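Talks > Housekeeping Methods > Rocha Session > Speaker Notes

Folding on the bed — notes for slides 9 to 13
Zuleica Bastos, Rocha, March

Slide 9. Start with the work surface. A made-up bed gives more area than most tables, but the mattress yields under pressure. Fitted sheet pulled tight first. Blankets go to one side, pillows stay at the headboard.

Slide 10. Bath towel, thick pile. Fold lengthwise, smooth from the center out, then fold across. Do not press the stack flat. Plush cotton keeps a rounded edge at the fold, and that edge is the one that should face out on the shelf.
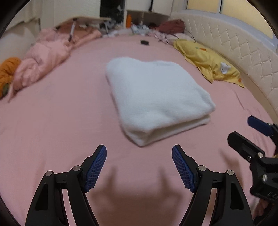
Slide 11. Placement. Set the finished towel in the middle of the mattress, clear of the blanket. Small items left on the bed get folded into laundry more often than people expect — check before the next piece goes down. Pause for questions, 2 minutes.

Slide 12. Shelf depth. Compare the Onurus and Vulo units. Three folds fit the first, the second needs one more.

Slide 13. Carry stacks from underneath. Skip the Carken slide if short on time.

Comments

marlow_t: Does the same fold work for hand towels?

Z. Bastos: Yes, with one fold fewer.

dpk: Slide 12 is missing from the download.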